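Flornham workshop puts its blue benches to work on a long-awaited tabletop

Anyone who has wandered past the old drill hall in Flornham on a Monday night lately will have noticed the lights on well past nine and, if the side door happened to be open, the lovely smell of fresh shavings drifting out over the car park. The Flornham Community Workshop is back in full swing after its autumn break, and its members have thrown themselves into a job they have been talking about for the better part of two years — a set of new tabletops for the reading room at the library on Samarakoon Street.

The old tables there have served the town faithfully, but anybody who has tried to do a crossword on one will know how badly the tops have bowed. The library asked last winter whether the workshop might take them on, and the answer was an enthusiastic yes, with a good deal of discussion afterwards over cups of tea about what timber to use and how wide the boards ought to be.

In the end the group settled on a pale timber with a gentle figure to it, on the grounds that the reading room faces south and can be a gloomy old place in the middle of the year. A light-coloured top will brighten things up no end. The members also decided early on to keep the knots and swirls in view and let the grain wander where it likes, and those who have seen the first trial board seem very taken with it.

That trial board is made up of planks joined edge to edge, with the broadest of them kept for the side where a reader will sit. It is a smaller piece than the finished tops will be, built so that everyone could have a turn at the jointing and so the library could see the colour in person before any more timber was cut. Getting two long edges to meet properly is a slow and rather satisfying business, and newer members have been surprised at how much of an evening can disappear into one seam. A few passes with the plane, a look against the light, a few more passes, and suddenly somebody is putting the kettle on again.

The board also gave the workshop a good excuse to use its perforated benches, which were put together from separate panels over the summer and have quickly become the favourite spot in the hall. They are a very cheerful blue — you can't miss them from the door — and the rows of holes come in handy for all sorts of things, from pegging a straight edge to simply lining up a piece by eye. Members who were doubtful about the colour have come around, and there is already talk of making another for the back wall.

The timber and hardware for the project have come to $2299 so far, of which $1514 was raised at the April sausage sizzle and plant stall. The workshop would like to thank everyone who came along in what was, it must be said, fairly miserable weather, and particularly those who bought a second tray of seedlings when they had only come for lunch. The Atura Street hardware shop kindly knocked a bit off the price of the glue and sandpaper, too.

There is still plenty to do before the tables are ready for their first newspapers and jigsaws. The full-sized boards have to be glued, flattened and sanded, and the library has yet to choose between an oil and a harder finish. Samples of both will be left at the front counter for borrowers to have a feel of, and comments are most welcome on the slips provided. Some 200 people use the reading room in an ordinary week, so the workshop is hoping for a decent pile of opinions.

The old tops won't be going to the tip, either. Most of the timber is perfectly sound underneath the varnish, and it will be cut down for shelving and for the beginners' stool-making class later in the year.

Visitors are always welcome at the Monday sessions, which start at 6.30 pm, whether or not they have ever picked up a plane. Wear closed shoes, tie back long hair and bring your own mug if you're fond of a big cuppa. There is no charge for a first visit, and tools and safety glasses can be borrowed on the night. Parking is behind the hall, with the entrance off Uvisus Lane.

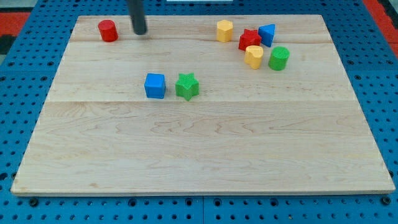 The trial board for the library tables, on one of the workshop's blue benches.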